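Film | Features

The long road to Ulurberg

Dragica Begović had given up on making a film about the Ulurberg hotel swindle by the time somebody offered to pay for it. She had written the first draft nine years earlier, put it in a drawer and gone back to directing television.

The story is a simple one. In the late 1970s a bookkeeper named Tuhumury sold shares in a mountain hotel that had never been built. He had brochures printed, hired a man to answer the telephone as the head porter, and took money from 257 people before a retired couple turned up with their suitcases.
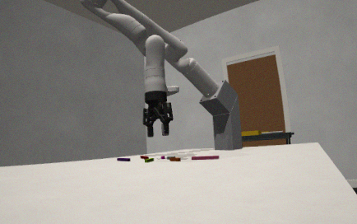

Ebere Isah plays the bookkeeper. It is his first leading part after a run of supporting roles, and he took it without reading past page 30. "I knew how he talked by then," he says. "I rang my agent from the train."

Dwynwen Bevan is the wife who typed the share certificates at the kitchen table and later said she thought they were for a raffle. The script leaves open whether she was telling the truth. Bevan made up her mind before shooting began and has not told Begović which way she went.

The screenplay is credited to Begović and Yaw Laryea, who came in to fix the last act. Early versions ended with the trial. Laryea cut most of it and moved the couple with the suitcases from the opening to the final half hour, so that the audience waits for them.

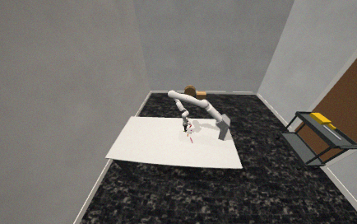

Much of the material came from letters. The investors wrote to the hotel to book rooms, complain about delays and ask about the breakfast, and Tuhumury kept the lot — some 3094 of them, in shoeboxes. He answered nearly all of them by hand. Several are read out in the film word for word, including one from a woman who wanted to know if she could bring her own pillow.

Shooting took place last September, mainly indoors. Paltesano, the production company, had hoped to use a real hotel for the dream sequences, but the money ran out and the lobby was built on a stage instead. Begović says she prefers it. The doors lead nowhere, and Isah keeps trying them.

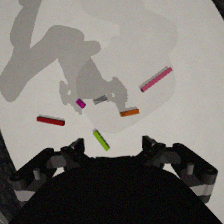

Kelly Dobson's score is mostly piano and clarinet. She wrote a waltz for the brochure scenes which was meant to be heard once and now comes back in 2 other places, slower each time.

No release date has been set. Begović is still cutting, and would like to lose another ten minutes, most of them from the trial.

Sign up to our newsletter for film news and reviews every Friday. You can unsubscribe at any time.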